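Sidewalk delivery robot Pometti — inspection after stop fault, with comments
Filled in by: Timo Gerlach
Date of inspection: July 23, 2024
Software build: 248
Route: simulated city route "Broston", sidewalk only
Status: NOT released for street test

Reason for this inspection

During the night runs on the Broston route the robot gave a stop command to itself, but the wheels continued to turn for up to 100 milliseconds longer than our limit allows. In one run it also did not stop for a joint in the pavement which it had marked as "step down", and then two meters later it stopped hard for nothing. These are two different faults and I ask everybody to keep them separate in the tickets. The first one is a safety fault. The second one is a perception fault, which can become a safety fault if a person walks close behind.

The checklist is the same as we used in November, with points 4 and 9 added. Each point has a result (OK / NOT OK / OPEN) and my comment.

1. Emergency stop by remote operator
Result: OK
Comment: Tested from standing, from slow drive and from full drive. The stop is received and confirmed each time. The confirmation text on the operator screen is too small, please make it larger.

2. Emergency stop by the robot itself
Result: NOT OK
Comment: This is the main fault. The planner sends the stop, but the motor controller from Schwerdtfeger waits for the end of the running speed ramp before it accepts a new command. With a short ramp you do not notice it. With the long ramp, which we introduced in build 248 to make the drive more smooth, the delay is over the limit. Going back to the short ramp hides the problem but does not repair it. The stop must have priority over each ramp.

3. Speed limit on sidewalk
Result: OK
Comment: The limit was kept during the whole route, also after a restart.

4. Pavement joints and stains
Result: NOT OK
Comment: The Broston pavement is light gray and has a coarse pattern, with dark joint lines between the slabs. The height map is flat at the joints, so the robot should drive over them without reaction. Build 248 gives more weight to the color image than to the height map, and a dark line is then sometimes read as an edge. Flat plates and stains must also be checked, because they can give the same false result.
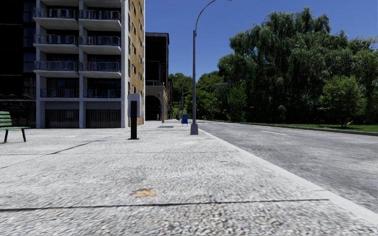

Can we simply switch off the edge detection until this is repaired?

Please do not do this. The edge detection is the only protection against driving down from the curb onto the road. A false stop is annoying, a missed curb is an accident. Until the repair is done, the robot drives with the old weights from the build before, and a false stop is accepted.

5. Distance to curb
Result: OK
Comment: The robot keeps the distance on the straight parts. At the street lamps it has to choose a side, and it always chose the building side, as it should.

6. Thin obstacles (poles, posts, bollards)
Result: OPEN
Comment: The poles of the street lamps are found early. One bollard was found late in one run. I could not repeat it. The log of this run is 2,429 lines long and I have not finished reading it, I am now at line 324. Please leave this point open and do not close it because "it did not come again".

7. Low obstacles (hydrants, boxes, benches)
Result: OK, with remark
Comment: All were found and passed. The remark is about the planned path. Where several obstacles stand in a row, the planner makes a small curve into each gap and out again. There is no contact, but for a person walking next to the robot this movement is not easy to predict. I would like that a row of obstacles is treated as one long obstacle.

8. Pedestrians
Result: NOT OK
Comment: The robot detects the pedestrian in time and slows down. The result is still NOT OK, as the stop which comes after the slowing down goes through the same ramp as in point 2. I do not want to give an OK here for a detection which ends in a late stop. After the repair of point 2 this has to be tested again with the person standing, walking toward the robot, and stepping out from a dark shop entrance. The last case is the most difficult one.
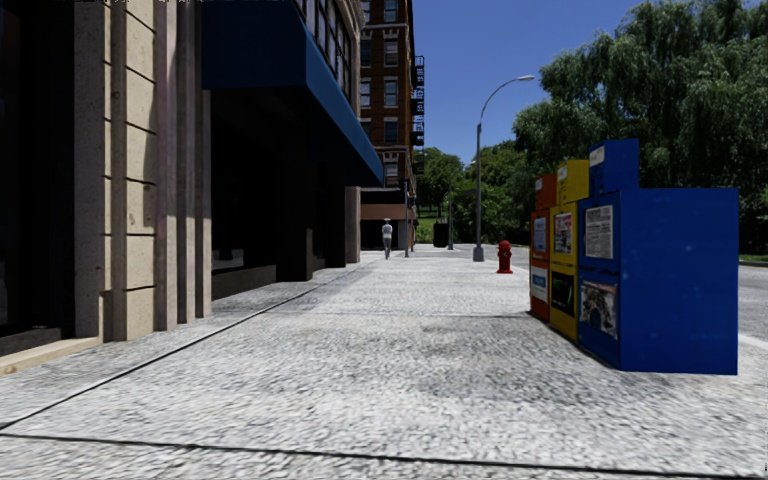 For the repeat test please use the same start position and the same sun position as in the failed runs. Last time somebody changed the light between two runs and we compared results that cannot be compared — this cost us one full day.

9. Shadow and dark building parts
Result: OPEN
Comment: Under awnings and in deep window bays the depth values become noisy. The robot takes the noise as free space. For the moment this has no effect, as the path does not go so close to the wall, but with the wider robot it will.

10. Behavior after a stop
Result: OK
Comment: The robot waits for release by the operator and does not start alone. The warning light goes on before it moves.

11. Event log
Result: NOT OK
Comment: The time stamp of the planner and the time stamp of the motor controller are not the same clock. I had to correct by hand to find the fault in point 2. The logging tool Wutedero can write both with one clock, but the option is off. Switch it on and leave it on.

Work before the next inspection

- Stop command gets priority in the motor controller (point 2)
- Old weights for color and height active in all test robots (point 4)
- Path planning for obstacles in a row, can be done later (point 7)
- Repeat of all pedestrian tests (point 8)
- One clock for all logs (point 11)
- Larger text on operator screen (point 1)

Points 2, 8 and 11 block the release. Point 4 blocks it also if somebody wants to use the new weights. When the motor controller is changed, send me the build number and the ramp settings together, and I will repeat the complete list from point 1.

Timo Gerlach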